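乐迷日记：Tuline 巡演开票

2024年3月22日

早上六点半就醒了，十点开票，睡不回去。床边的黑衣服叠着，先不收。 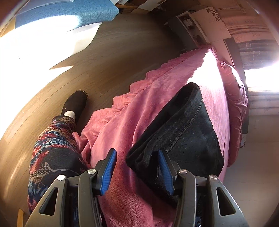 抢票

这次 Tuline 只唱四个城市，我选的是六月那一场，场地叫 Casado，以前是个仓库，能站2,000人。上一轮巡演我在外地出差，没看成，所以这回提前两天就把账号、证件号和付款方式都填好了。

十点整点进去，排队号3,333。我当时觉得没戏了。页面每隔一会儿刷新一次，数字往下掉得很慢，中间卡住过一回，我没敢动。等了30分钟轮到我，内场前区已经灰了，后区还有。票价800，比上一轮贵，我没多想就付了。短信来得晚，中间那几分钟一直盯着手机。

下午

群里有一半人没抢到。有人说 Zamora 的会员另外还有一批票，下周放；也有人说那批早就分完了。主办方没有公告，我先不转发。有个老乐迷打算去收二手票，大家劝她再等等，离演出还早，价格应该会落。

歌单也吵了一下午。新专辑《Cetamari》肯定要唱大半张，我能接受，第三首和最后一首我很喜欢，中间那几首听了几遍还是记不住。我想听的是第一张里的慢歌，他们好几年没在现场唱了。键盘手去年在采访里提过一句，说排练时偶尔会弹，也就这么一句，群里反复截图到现在。

晚上

查了火车，六月的票还没开始卖。住的地方先订了一间能免费取消的，离 Casado 走路二十分钟，散场以后不用打车。请假的事明天跟公司说。

睡前把第一张专辑从头放了一遍。耳机左边有点杂音，得换一副。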